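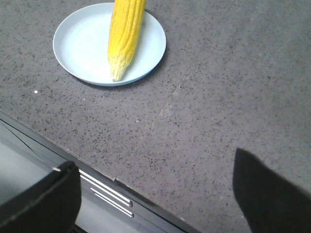 Speckled gray counters, keep or paint?

Kitchen & Bath > Countertops

prairiekettle
We bought a house in Clerkisville in the spring and I have been going back and forth about the kitchen ever since. The counters are gray with about a million little black and brown flecks. Matte, no shine at all. They came with the place and the sellers had no paperwork on them, so I can't tell you what they're made of. My sister says paint them. My husband says leave them alone and eat dinner.

Two things bug me. One is that I can never tell if they're clean. I wipe, I walk away, I put my arm down and there's toast on it. The other is a little notch in the front edge, right where I stand to do everything, and my sleeve finds it every single time.

I priced one of those roll-on kits (the Grirkier one) and with the primer and topcoat it comes to 696 dollars for our kitchen, which seemed like a lot for paint. Has anybody done it? Would you?

mudroom_mike
Keep them. I had white for years and you see every coffee ring from across the room. Speckles are the most forgiving thing you can put in a kitchen with kids in it. And yellow food looks great on gray, corn, eggs, lemons, all of it.

tallowbee
Forgiving is one word for it. I call it hiding dirt. I had a counter like that in my last rental and I hated it, you'd be rolling out pie dough and find a crumb from breakfast baked into the crust. A white crumb you can sort of spot on the gray. Pepper or coffee grounds, forget it.

mudroom_mike
So wipe it before you roll dough? I don't see how that's the counter's fault.

tallowbee
I did wipe it. That's what I'm saying. You can't see what you missed.

oldgasrange
Trick from my mother: turn off the overhead light and lay a flashlight flat on the counter so it shines across. Every crumb throws a shadow. You will be horrified the first time. Or just use your hand, dry palm, sweep toward you.

I did the paint thing, by the way, not that brand, a different one from the hardware store over in Prastlow. Looked beautiful through the first winter. Then it started lifting by the sink and I spent a whole September picking at it like a sunburn. I would not do it again.

prairiekettle
Oh no. By the sink is exactly where I was worried about. How long did you let it cure?

oldgasrange
Longer than the can said. We ate on paper plates in the living room for 2 weeks.

linoleum_lou
Going to disagree with the painting doom here. Mine has held up fine, going on four years. The prep is everything. I sanded until my shoulders quit, cleaned it, then cleaned it again. I also never set a hot pan on it and I use a cutting board for everything. If you're someone who shucks corn and chops straight on the counter, then yeah, skip it.

prairiekettle
I am absolutely that someone, lol. We had corn last night and there was silk in places I don't understand.

tallowbee
Shuck it outside! Over the trash can, on the steps, anywhere. Then it comes in clean and goes right on a plate.

mudroom_mike
Or microwave it in the husk, cut off the fat end, and squeeze it out. Hardly any silk. 4 minutes an ear in mine.

linoleum_lou
We are getting away from the notch. Prairiekettle, figure out what the counter is before you fill it, because the filler for laminate is different from the stuff for stone or solid surface. Look underneath, where it hangs over by the dishwasher. If you see particle board, that's your answer.

prairiekettle
Good idea, I never thought to look under there. I'll crawl in tonight with the flashlight I now apparently need for crumbs.

oldgasrange
If it does need filling, I used a repair paste called Pap, the tube was 40 dollars and I still have most of it. Tape off both sides, put in less than you think, let it sit overnight, then sand. Mix the color a little dark. Mine dried lighter and it looks like a dab of toothpaste.

tallowbee
Or leave the notch and roll up your sleeves.

prairiekettle
My husband just read that over my shoulder and wants to buy you a drink. I think I'm going to hold off on the paint, fix the edge, and see how I feel after the holidays. Will report back on what's under the overhang.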